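Stornau Wave Desk, Ultov series
Item no. ST-200-26

The Stornau is a single-seat desk for study rooms, libraries and shared offices. The front edge follows a shallow curve, so two or more units can be set in a staggered row. Edges are rounded and sanded before finishing.
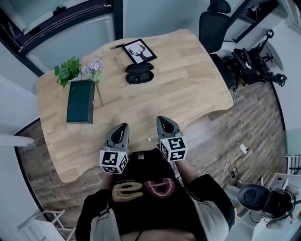

Front edge profile, light wood finish.

Specifications
Top thickness: 26 mm
Finish: clear matte lacquer, 7 coats
Leg fixing: threaded steel inserts, M8
Maximum load, evenly spread: 200 lb
Abrasion test: 1,000 cycles, no break in finish
Assembly: hex key supplied

Wipe with a damp cloth and mild soap. Do not use solvent cleaners or scouring pads. Retighten leg bolts after the first month of use.

Cable tray and Dumlao modesty panel sold separately. The panel does not fit desks made before August. Ships flat from the Taltdale warehouse.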